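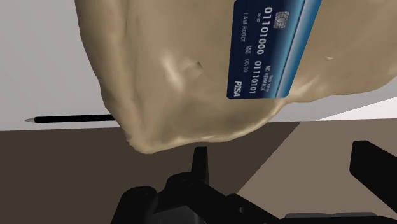 Gripper comparison moves to the second round

The Groltwood bench group has finished its first simulated comparison of two-finger grippers for small household items. Anastasia Xenos set up 300 trials, split evenly between the Hullen linkage gripper and the Urkotville parallel jaw. Both ran on the same arm model and controller, with a wrist camera and a second view from farther back.

Thin, flat items caused the most trouble. A bank card has little edge to grip, and on soft material the fingertips tend to push the support down before they close. Spyros Vasilakis has lowered the approach speed by 20 percent and raised the contact threshold by 10 percent for the next batch. Pens will stay in the object set, with their starting angles randomized.
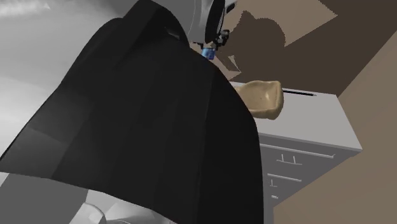
Will the second round include hardware?

Only the controller will be real. Arm, grippers and cameras stay in simulation until September, when Thanakorn Phromma plans six days of bench tests. Trial logs and joint limits for both grippers are available from Chathurika Sivakumar.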